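Ticket: Right arm pauses before every release, then releases late
Component: planner / grasp state machine
Priority: was Low, now Medium, because it annoyed me
Status: Reopened
Cell: Lurkata, two-arm bench
Opened: 26th June

Summary

When the planner asks the right gripper to let go of something, the gripper thinks it over. The command goes out, the arm sits there, and then the fingers open 1530 ms later, by which time the planner has often decided that the release failed and has queued another one. The second release then lands on a gripper that is already open, which the state machine treats as a fault. So we get a red line in the log for a thing that worked.

The left arm runs the same code and does not do this. I would like that noted, as the first three suggestions I got were all to reinstall the code.

What I tried first

Restarted the planner node. No change.

Restarted the gripper driver. No change, except that the driver came up with the default force limit, and I spent a while chasing that instead.

Swapped the two config files, left for right. The delay stayed on the right. I swapped them back, and then checked that I had swapped them back, having been that person before.

Turned off the perception node entirely and sent releases by hand from the console. The delay went away. This was the first useful thing to happen all morning.
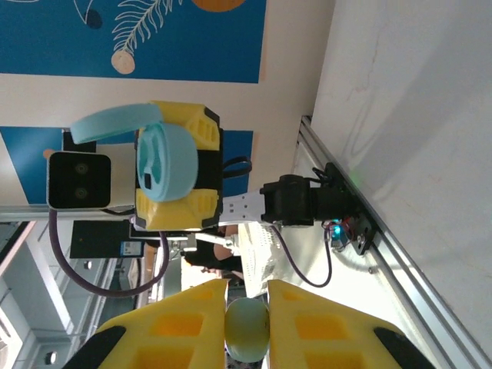
With perception off, the release goes straight through: command, acknowledge, fingers open. With perception on, the state machine waits for a "grasp settled" message before it will let go of anything. I had forgotten this check existed. According to the history it was added last September with the commit message "small fix", and it is 8 files long.

The settled check works off the wrist camera. It takes a patch of the image between the fingers, compares it with the patch from the frame before, and when the two agree for long enough it says the object is settled. Fine for a grasp. Less obvious why you'd want it before a release, when the whole idea is that the object is about to become unsettled.

There is also a timeout. If the patch never agrees, the check gives up and reports settled anyway. I wound the timeout up to 2000 ms to see what would happen, and the delay went up with it. So on the right arm the check was never passing. It was running out the clock every single time and then shrugging.

Why only the right

The patch position is set in pixels, by hand, in a file that predates the config files I so carefully swapped. It lives in the Rudico driver package, under "misc". On the left arm the patch lands between the fingers. On the right arm it lands higher up, on whatever lies past the fingers. When the other arm is moving, that patch has no reason to hold still, and the check is quite right to say so. It's just answering a question about the wrong arm.

That also explains why I couldn't reproduce it in single-arm mode, and why the ticket got closed the first time as "works for me". It did work for you. You had one arm parked.

Steps to reproduce

1. Start both arms from the normal launch file.
2. Run any handover or shared-table script that keeps the left arm moving while the right one is holding something.
3. Request a release on the right.
4. Wait. Look in the log for "settle: timeout, assuming true".

Proposed change

Move the patch position into the per-arm config, where a sane person would look for it. Skip the settled check on release. Make the timeout log at warning level – it currently logs at debug, so it has been telling us about this for months at a volume only the disk could hear.

I'd leave the fault on double release alone for now. It was wrong about the cause but it did get the ticket reopened.
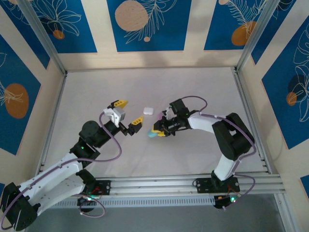

Jayanthi Thomas: Please don't drop the check on release altogether. The Maes handover script leans on it. It asks for a release the moment the second gripper reports closed, and "closed" from that driver means the motor was told to close. The settled wait is what covers the gap. Take it out and we'll be letting go early, and I'll be the one crawling under the bench. Could it be a flag on the release call, default off, and Maes turns it on? I can do the script side. Agree on moving the patch position, and on the log level. Also, the Flultmont branch has its own copy of that misc file, so fix it in 2 places or it'll be back.

Reply: A flag is fine. I'll put the patch position and the log level in one change and the flag in another, so yours can be reverted without taking mine down with it. I'll delete the Flultmont copy and point that branch at the shared config. Leaving this open until both arms have run the handover script with the new patch position and the timeout line stays out of the log.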